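Stukero Two-Channel Program Recorder

December
By the Nurska product desk

The Stukero is a television recorder for homes, schools and public libraries that wish to keep broadcast programs and watch them at a later hour. It is made by Nurska and sold in the United States through Maddocks stores and by mail from the Cidolstead warehouse.

The recorder has two tuners. A household may record one program while watching another, or record two programs that air at the same time and watch a third that has already been saved. When a third recording is requested for the same hour, the recorder displays a notice and asks which of the three should be dropped. It does not make this choice on its own.

Series recording

A series is set once, from the program guide. The recorder then saves each new episode and passes over repeats, unless the owner has asked for repeats to be kept. Episodes are filed by season and number where the broadcaster supplies this information. Where it does not, they are filed by the time of broadcast.

Live events and award shows often run past their listed time. The owner may add extra minutes to any single recording or to a whole series. The setting is found under Recording, then End Time, and remains in place until it is changed.

Storage and playback

The internal drive holds 417 hours of standard definition programs. High definition programs take more space, and the hours remaining are shown at the top of the Library page. When the drive is nearly full, the oldest watched programs are offered for removal first. Programs marked Keep are never offered.

Playback may be stopped in one room and resumed in another if a second Nurska receiver is connected to the same home network. Captions are saved with every program that carries them.
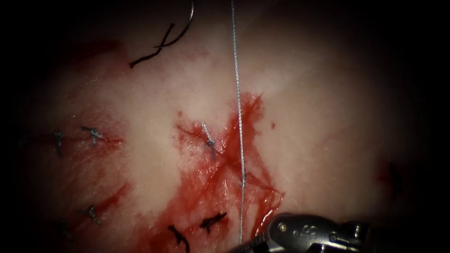

Viewing limits may be set by rating, by channel or by time of day. A limited program remains in the Library, but its title and summary are hidden until the four-digit code is entered. Schools and libraries may request a model with the code already set before delivery.

In the box

Recorder, remote control with batteries, power cord, HDMI cable, printed setup guide. An antenna is not included.

Warranty and returns

The recorder is covered for 2 years from the date of purchase. The remote control is covered for 7 months. Units bought at a Maddocks store should be returned to that store with the receipt. Units bought by mail should be returned to Cidolstead in the original carton, with the return form enclosed.

Contact Nurska Customer Service | Copyright Nurska. All rights reserved. | Back to top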